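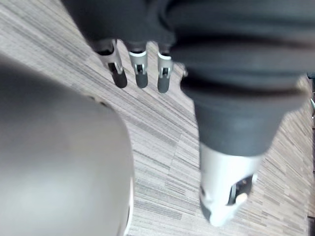
Wrist view with the hand hanging over the carpet tiles, fingers down.

I've been running Umura on our hand for long enough now that I feel okay having opinions about it. If you haven't bumped into it, Umura is a grasp planner with a viewer bolted on, made by a small outfit called Busmont. You feed it your arm model and your wrist camera stream, it gives you back finger targets and a little timeline you can scrub through. I came over from Dukirham, which I used for years and complained about the whole time.

Setup first. The installer is great, and the model import is not. It took me 3 tries to get the thumb to bend the right way, and the error I kept getting was number 3191, which the manual describes as "joint problem." Thanks! (Flip the sign in the hand file, then restart the whole thing. A reload won't do it.)

Once it's going, though, I really like it. The viewer lines up the wrist stream with the joint plot, so when a finger does something odd I can drag back to that moment and look at the picture and the numbers together. In Dukirham I had two windows and a lot of guessing. The planner is quick too, nearly 100 plans a minute on my plain old desktop, and it lets you pin one finger and replan the others, a feature I use every single day.
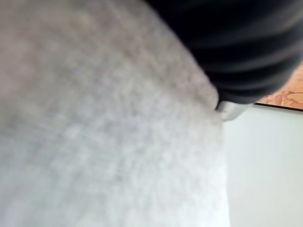 Posted by the Stetsiuk Bench Notes blog, January 12, 2021

My biggest gripe is how it handles blur. A view like this one is mostly fuzzy gray fabric with something dark and ribbed up in the corner, and all of it is soft. I'd want a planner to throw up its hands at that and wait for a better look. Umura has a blur cutoff, but it ships turned off, and it's buried under "Advanced" with the network stuff. I set mine to 10 and left it there. Please, Busmont, turn it on for people!

The self mask is the other thing. You can tell it which bits of the view belong to the robot, and it works fine on hard shells. Cloth sleeves are harder (folds move, the mask doesn't), so I paint mine wide and lose a chunk of the view on that side.

Log files are huge. The August update was supposed to help and I guess it did a little, but I still clear mine out by hand.

Would I go back to Dukirham? No way. If you mostly work with a fixed overhead camera you may not get much out of the viewer, and I'd try the free version before paying. With a camera on the wrist it's an easy yes from me, and I've already renewed.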